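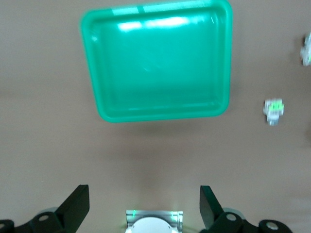

Home Shops Kitchen Kids Talk

One tray each, and then stop

She sells trays. Not only trays, there are bowls and hooks and a wall of tea towels, but trays are what people cross town for, and when I get to Kumness on a wet Sunday she is already on her knees under the counter hunting for a green one.

"Everyone thinks they need boxes," she says from down there. "Boxes have lids. You put the lid on and that's it, you've forgotten it. A tray looks at you."

Kumness is one long room behind the old dairy. Opens at ten, shuts when she's tired. She ran a nursery kitchen for years before this, and the whole method, if it is a method, comes from there. Small children, a low table, one tray in front of each. Whatever they were playing with had to live on the tray or go back on the shelf.

"They got it straight away. The parents took months."

So how does it work at home? She has a go at explaining while serving a man who wants string. You choose the surface that always fills up. Kitchen table, usually. You put one tray on it. Post, keys, bits of toy, the pen that works, all of it goes on the tray and nothing goes beside it. When the tray is full you deal with the tray.

"Not the house. People want to do the house. Do the tray."

And if it's full again by teatime? "Then it's full again by teatime. Ten minutes. Put the radio on."

She likes plastic, which surprised me, I'd expected a speech about bamboo. Wipes down, doesn't mind jam, bounces. Rounded corners if there are toddlers. A proper rim, because beads and small bricks roll. She is fussy about colour too. Bright. "A beige tray on a beige table, you'll put your cup down half on and half off it. I've done it. Tea everywhere."

Scratches don't bother her. A customer brought one back in February, wanted a swap because the middle had gone scuffed. "I said good, you've used it. She kept it in the end. I gave her a cloth."

Three trays is her limit for one household and she will tell you so at the till. One for the table, one by the door, one for whatever the children are in the middle of. After that, she says, you are just buying flat cupboards. I ask whether that's bad for trade. Shrug. "They come back for tea towels."

The toy tray is the one she gets most questions on. Do you make them tidy it every night? She doesn't. If a child has built something it stays built, and the tray goes up on the sideboard as it is so you can lay the table. That was the rule in the nursery and she has never seen a reason to change it. What about the odd pieces, the ones with no set? She has a jar for those, and when the jar is full the grandchildren are made to sort it. "They grumble. Then they find something they'd lost and it's like Christmas."

Her own kitchen table, she admits, had the ironing on it this morning. No tray underneath, just ironing. She had walked past it twice and was planing to walk past it again.

The man comes back for more string. She finds the green tray, at the bottom of teh pile, and rubs the price off with her thumb.

Kumness, behind the old dairy. Closed Mondays. Cash prefered.

30 comments 70 shares

Contact us | Copyright Samora Local Pages | Back to top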